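# How to read a quarterly shipment report before you order tablets

I buy devices for a small office in Larndale, and every July I must decide how many tablets we will replace. Shipment reports help me, but only when I read them slowly.

Before you start, open the report and an empty spreadsheet. 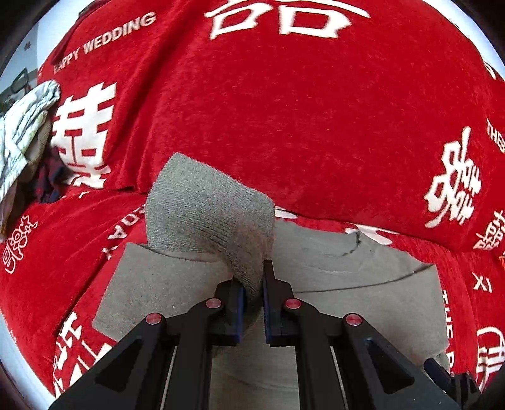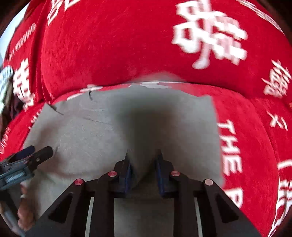
Inmaculada Prieto wrote to me that she always skips the headline and goes first to the footnotes, where the report says if detachable models are counted as tablets or as computers. I now do the same.

## Steps

1. Find the definition of "shipment." Usually it means units sent to stores, and these units are maybe not sold yet.
2. Compare with the same quarter of last year. The quarter before is often misleading.
3. Write the units next to the percentage. In our region Istach grew 29 percent, but it was only 1,860 units.
4. Check at least three quarters in a row.
5. Look at what is inside "Others." Rieger was there for six quarters before it got its own line.

If two reports do not agree, keep both numbers in separate columns. Do not take the average.

My spreadsheet has one tab per vendor, and the Stevent tab is still not complete.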